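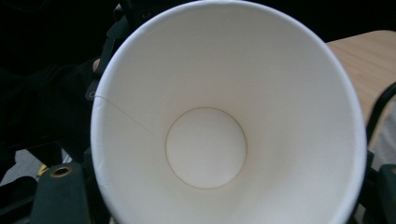
Pluvano wrote:

> I gave up on Lokero after the second season and came back for
> the new one because my sister wouldn't stop asking. I've seen
> the first two episodes. Is it me, or did they change the whole
> thing? The harbor office is gone, the old inspector gets one
> scene, and there's a kid in the lead who I don't remember at
> all. Also, what happened to the ferry case? Last I knew they
> had a body and no name. Do I need to go back and watch season
> three, or can I get by with a summary? And does anybody know if
> there's going to be a fifth?

You need some of season three but not all of it. I rewatched the whole run in November, so it's fairly fresh. Spoilers through the end of season three from here on. I'll keep quiet about the current one past episode two.

The ferry case gets solved in episode four of season three. The body was the night purser, the one who was supposed to have quit and moved north. You may remember him from one short scene in season two, where he hands over the passenger list and there's a page missing. The missing page was in the ticket booth the whole time. I thought that was a letdown after eleven months of waiting, but the episode itself is good, and the interrogation at the end is the best thing the old inspector gets to do in the series.

The harbor office burns down in the finale. They don't make much of it in the new season, which is why it feels like it just disappeared. There's one line in episode one, when the young lead is being shown to a desk and somebody says "we used to have windows." That's it. I had to go back to catch it.

The young lead is not new. That's the dispatcher from the Raritz episodes. Different haircut, and in season two you mostly heard the voice over the radio. The promotion happens off screen between seasons, and I agree it's handled badly. Two lines of dialogue would have fixed it.

If you want the short version, watch season three episodes one, four, seven and the finale. The finale runs 95 minutes and could have been 60. Episodes two and three are the smuggling story, and it doesn't connect to anything later as far as I can tell. Episode five is the one told backwards. Some people on this list love it. I don't, but it can stand alone if you have a free evening. 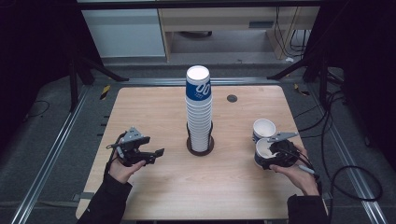 Cups and table

On whether they changed the whole thing: yes, partly. The first two seasons were one case each, told slowly. Season three tried to do one case per episode with the ferry story in the background, and the new one seems to be somewhere in between. The writing credits changed too. I paused on the titles to check, and the head writer from the first two seasons is now listed only as a consultant. You can hear it in the dialogue. People explain things to each other that they would both already know.

What hasn't changed is the look of it. They still shoot most of it outdoors in bad weather, and the town still feels like a place where people have jobs and buy groceries. The music is the same too, except for the opening theme, which they cut down to a few seconds. I miss the long one.

About a fifth season, there's no announcement that I've seen. The Lamrani site had a post in December saying it was renewed, and that got passed around here as well, but it gave no source and the same page had the wrong number of episodes for season three. I wouldn't count on it. The site also says the show is set in Raritz from start to finish, and Raritz is only the town across the water where the dispatcher lived. So I don't think whoever writes it has watched the show.

My own guess is that they'll make one more. The current season leaves room for it, and that's as much as I'll say until you catch up. If they do, it'll probably be a while. The gap before this one was longer than any of the others.

One practical thing. If you're watching on disc, the season three set has the subtitles out of step on episode seven. They run a couple of seconds late from the middle on. The streaming version is fine. The set also includes a cut scene between the old inspector and the purser's mother, filed under extras on the second disc and easy to miss because the menu calls it "kitchen." It explains why the inspector won't get on the ferry in the finale, and I don't know why they took it out.

The episode guide in the list archive is up to date through season three. It's message 107 if you want to skip the thread about the coat. I'll start on the new season once it has finished airing. If somebody else wants to do it sooner, go ahead and post it, but please put spoilers in the subject line this time — I read the digest at work and had the end of episode six given away to me before lunch.

Let me know what you think of episode three when you get there. There's a scene at the boatyard that I've watched four times and I'm still not sure who is lying.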